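Chapter 7
Dials, Faces, and the Trouble with Round Things

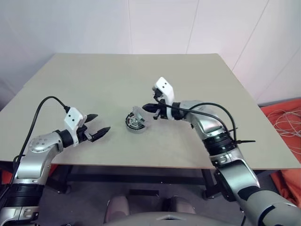
Figure 7.1. A small round device with a black face in a clear case.

I learned to read a dial in my uncle's kitchen in Bendside, off a barometer that had been wrong since before I was born. I'd tap the glass, the needle would jump, and I'd announce rain to anybody who'd listen (I was a very annoying child!). It took me years to wonder what the marks were for, or who had decided where they went.

So that's where we'll start -- with the marks. Somebody has to choose how far apart they sit, and a circle only has so much room. My old teacher, Maxence Renaud, used to make us draw a scale from 0 to 2000 on a paper plate, by hand, with 40 divisions. Mine never closed up properly. Try it before you read Section 7.1, and keep the plate, you'll need it again for the problems.

We'll look at even scales first, then the squeezed kind where the numbers bunch up at one end. Pointers come after that, along with parallax -- the reason two people standing side by side can read the same needle and argue over it all afternoon.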